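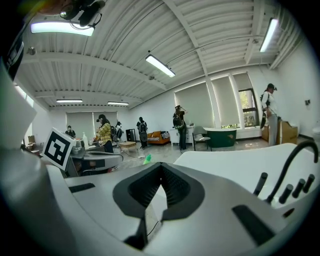
Product review: Kolev freestanding bath

Published May 25, 2020

The Kolev, supplied by Murkinetti, was assessed for use in the guest rooms at Gotenell, where several older baths are due for replacement in July. The price quoted, including delivery to the ground floor, was £3424. Taps and waste are charged separately.

Filling and comfort

The bath holds 200 litres to the overflow. The sloping end supports the back well, although taller guests may find the base a little short. Water kept its warmth for a reasonable time with the door closed. The overflow was noisy when the bath was filled quickly, and the supplier has been asked to comment.
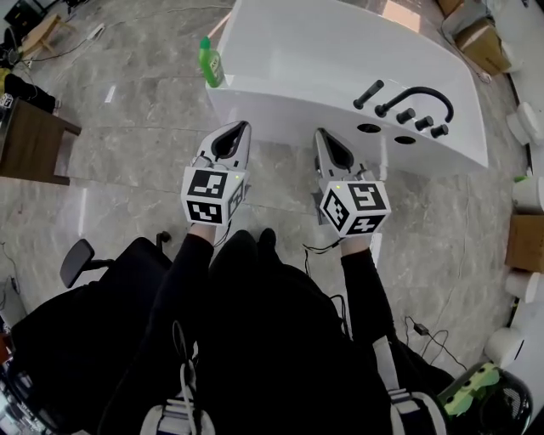 Cleaning took longer than the supplier's leaflet suggests. The space behind the bath is narrow, and a long-handled mop is needed to reach the skirting. Limescale was removed with a mild cleaner and a soft cloth. Housekeeping staff should bear in mind that a glossy white tub reflects a good deal of light, and smears are best checked from more than one side. The grey marble-patterned tile is a suitable match for guest rooms and may be ordered with the bath.

Fitting

Installation required 3 visits. The feet adjust easily, but the waste connection is awkward to reach once the bath is in place. The Aruvance model considered last year was simpler in this respect.

Rating: 4 out of 5. Recommended for ground-floor rooms.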